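Istico has released version 2 of its practice guide for two-armed robots doing housekeeping work in hotel guest rooms. The February release adds 11 clauses on work at the bed, drafted by Haruna Sakamoto and Norbert Magyar.

Grippers must approach bedding open and at reduced speed. Reflections in mirrors must not be logged as persons inside the work zone – a person seen directly always stops the arms. Guest property on benches and seats stays where it is unless staff release it.

Gripper and bed in a guest room:
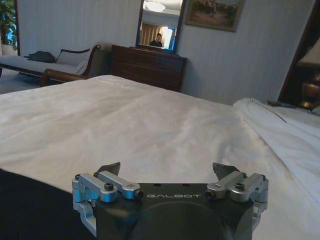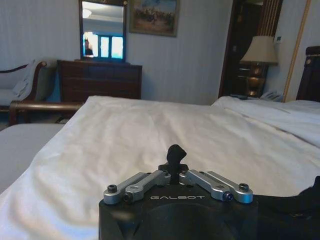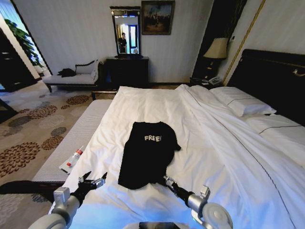 Iveta Holub welcomed the mirror clause but said the speed limit near pillows was still too loose, and asked that it be reviewed before hotels write it into contracts.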